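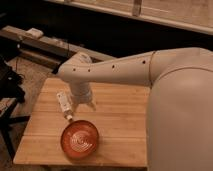 A white cylinder and the orange bowl, at the wooden table of our Unau station.

Robot operators wanted, part-time and full-time (14 places)

Gollex is searching for people who will guide a robot arm by hand controls and record examples for our learning system. The work is on site, in our workshop on Iglesias Street, second floor. The position is open from now, and we will read the applications in the order they come.

About the project

The project has the name Skustorum. We want to teach a robot arm to handle small things of the household: to pick them up, to put them in a bowl or a box, to give them back to the table. The system learns from examples which a person made. For each example the operator moves the arm through the whole task from beginning to end, and the cameras and the joints are recorded together. One such recording we call an episode.

Until now we have 537 accepted episodes for the family of bowl tasks. Our goal for this family is 3000. After it we will continue with drawers and with folded cloth, and the operators who are with us at that time can choose if they like to change the task or to stay with the bowls.

What you will do

You sit at the control desk and move the arm with two handles. On the screen you read the instruction for the next episode, for example "put the white object in the bowl". You make the task in a calm speed, you press the pedal for finish, and then you mark the episode as good, repeated or failed. Please understand that a failed episode is also useful for us when it is marked correctly. An episode that is marked good but is not good makes us much trouble later.

Between the episodes you set the table again. The position of the bowl must be changed each time according to the list, also the direction in which the object is lying. At the end of the shift you write some lines in the station book: what was difficult, if the gripper closed in a strange way, if a camera moved.

One shift is four hours, with a pause of ten minutes after every hour. Part-time operators make three shifts in a week, full-time operators make two shifts per day. We do not pay by number of episodes. The pay is by the hour, the same for all operators, and the training is paid too.

What we ask from you

You do not need a diploma or experience with robots. We ask for:

Patience with a task that repeats many times.
Steady hands and good sight at near distance (glasses are no problem).
Enough English to read short instructions and to write the notes of the shift.
Age of 18 or more.
Permission to work in this country.

Experience with video games, sewing, model building, laboratory work or driving of small machines can help, so please mention it. Left-handed persons are very welcome. The handles can be exchanged, and at the moment almost all our episodes come from right-handed operators.

If you have pain in the wrist or in the shoulder which comes back often, please tell us before the trial day. We can adjust the height of the desk and the force of the handles, but it does not solve every case.

Training

The training has a length of five days. On the first two days you work only in the simulator. On the third day you go to the Unau station and move the real arm at reduced speed, with an experienced operator next to you. The emergency stop is explained before anything else and we will ask you about it again on each training day. In the rest of the week you make your first episodes, and we look at them together.

What is recorded

The station cameras look at the table and the arm. The movement of your handles is saved with an operator number, and your name is kept in a separate file. Before the first shift you will receive a paper about this and you must sign it. Please read it without hurry and ask if a sentence is not clear.

How to apply

Send us a short letter and a list of your earlier jobs or studies. A photograph is not necessary. Write also which hours are possible for you: morning (8 to 12), afternoon (13 to 17) or evening (17 to 21). For the evening we have the most free places.

Applications can be sent with the form on this page or left at the reception of Gollex in an envelope with the word "Skustorum". We answer to everybody inside 31 days. If we invite you, there is a paid trial of two hours, in which you try the handles and see the workshop.

Persons who applied in August and did not get a place may apply again. In this case one line is enough, we still have your letter.

Published: Fri 1 November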